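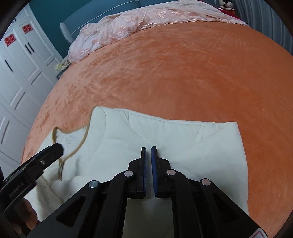 Saker Quilted Layers

Quilted layers have been our favorite thing to make from the very start, and the Saker line is where all that fussing has ended up. They're warm without being bulky, they fold up small, and you can wear one from the first cold morning of September right through to the end of spring. If you live somewhere with drafty windows, you may well wear one indoors too (we do!).

There are 4 styles in the line at the moment: a vest, a collarless jacket, a zip jacket with a short stand collar, and a long coat that reaches the knee. All of them share the same filling and the same stitching pattern, so if you already own one and like how it feels, you'll know what you're getting with the others.

The filling

We use a recycled polyester batting that comes to us on big rolls from Nullberg. We tried a lot of battings before this one. Some were lovely and lofty when new and went flat after a winter, and one shed little white fibers through the lining, which drove us crazy. The Nullberg batting keeps its shape, dries fast on a rack, and doesn't shift around between the quilting lines. It's a light to medium weight. With a wool sweater underneath it will take you down to freezing quite happily, and on a windy day you'll want a shell over the top.

The shell and lining

The outside is a tightly woven cotton and nylon blend with a soft, dry hand. It isn't waterproof. A light drizzle will bead up for a while and then start soaking in, so bring a raincoat if the sky looks serious. The lining is plain cotton on the vest and a smoother fabric on the three sleeved styles – it makes a huge difference when you're pulling one on over flannel.

All the cutting and sewing is done at the Thongsuk workshop, where the binding is still guided through by hand. Curved edges are fiddly, and we love how cleanly they come out.

Sizing

Sizes run from XS to 3XL. The cut is straight through the body with a bit of ease, meant for layering over a shirt or a thin sweater. If you plan to wear thick knits underneath, go up one size. If you're between sizes and want the vest, go down.

Length at center back, size M: vest 26 inches, jackets 27 inches, coat 40 inches
Sleeve, size M: 31 inches from center back neck to cuff on the coat, measured straight across
Pockets: two at the hip on every style, plus one inside on the coat
Shell: 73% cotton, 27% nylon
Filling: 100% recycled polyester

Washing and storing

Close the zipper or snaps, turn it inside out, and wash cold on gentle. Skip the fabric softener. Hang or lay flat to dry, and give it a good shake when it's nearly there – the quilting puffs right back up. A tumble on low with a couple of clean tennis balls works too. Please don't iron over the stitching.

For the summer, fold it loosely on a shelf or keep it in the cotton bag it came in. Vacuum bags will squash the batting, and it takes ages to recover.

Repairs

Every Saker piece comes with 5 years of free repairs on seams, bindings and closures. Tears in the shell we'll patch for the cost of the fabric and return mailing, and you can pick a matching patch or something brighter from the Prirkari remnant box. The mustard check looks wonderful on the dark green.

Page updated May 16, 2018. The long coat in navy is sold out in S and M, and more are being sewn now.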